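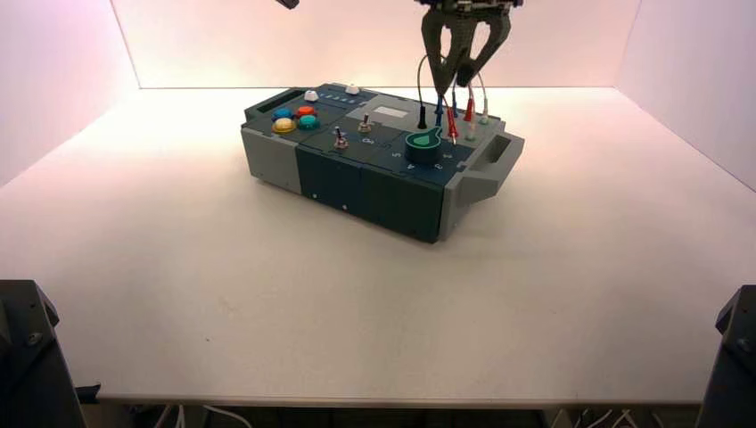 Saimi Peltonen
Contributing editor, Everyday Objects
Last revised 19/07/2020

Push button

A push button is a control worked by pressing it, usually with a fingertip, and usually to open or close an electrical circuit. It is one of the most common made objects on earth and one of the least looked at, a great pity, because there is a wonderful amount going on under that little cap! Doorbells, elevators, cash registers, pinball tables, blenders and crosswalks all depend on it.

Name

English speakers had "buttons" on their coats for centuries before they had them on their walls. The word goes back to an Old French verb meaning to push or thrust, so "push button" more or less says the same thing twice. Early electrical catalogs wavered between "push," "press" and "button," and older people in Sunthorpe still call a doorbell "the press."

How it works

The simplest kind is a cap, a spring and a pair of metal contacts. Pressing the cap squeezes the spring and brings the contacts together, and letting go lets the spring push everything back where it started. Such a button is called momentary. A latching button has a small catch that holds it down until the next press, like the one on the end of many ballpoint pens (which is a push button too, just without the electricity).

Normally open buttons make a circuit when pressed. Normally closed ones break it, and they are the usual choice for stop controls, where a cut wire should have the same effect as a press.

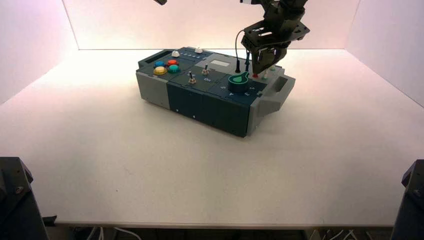
Round arcade-style push buttons in blue, red, yellow and teal-green.

Feel

The way a button feels under the finger is a craft of its own, and people who care about it care enormously. Designers talk about travel (how far the cap moves), force (how hard you have to press) and snap, the sudden give partway down that tells you the press has counted. Snap often comes from a thin metal dome that buckles and springs back. Rubber domes are quieter and softer. Arcade players can argue for a whole evening over small differences in travel, and the arguments are delightful to listen to even if you have never dropped a coin in a machine.

The doorbell works at Badlow

Badlow was a button town. Its works turned out bell pushes in brass, china and pressed glass, and at its busiest it listed 96 patterns, from plain disks to a lion's head whose tongue was the button. The lion sold badly and is now the one every collector wants! Much of the factory's paperwork survives, including a handwritten complaint from a hotel in Fesudlow whose guests kept unscrewing the china caps and taking them home.

The pattern books can be seen at the town museum, which puts on a bell-ringing day each December. Visitors may press anything in the long gallery, and they do, all at once, for hours.

Buttons and color

Red for stop and green for go feel like laws of nature, but they are habits borrowed largely from railroads and road signals. Color alone is a poor guide for many people with color-blind vision, so good panels also vary shape, position or wording. A raised rim around one button and a mushroom-shaped head on another can be told apart in the dark.
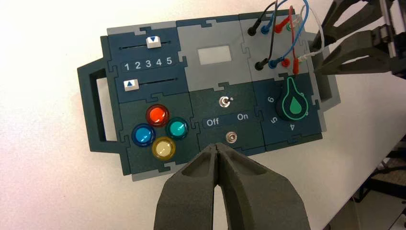 Position matters just as much as color, and people learn it faster than they expect to. Regular elevator riders reach for their own floor without looking, and will press the wrong one for weeks after a panel is replaced. When the ferry terminal at Lâm swapped its up and down buttons during repairs, the complaints book filled 14 pages before they were swapped back.

Collecting

Button collecting in the electrical sense is a small and very friendly hobby. Most people begin with bell pushes, which are cheap, easy to clean and nice to hold. The Sunthorpe swap meet, started in 2000 in a school gym, has a table just for single caps without their switches, and you can spend a happy morning digging through it for a match.

See also

Bell push; Keyboard; Light switch; Rotary knob; Slide switch; Toggle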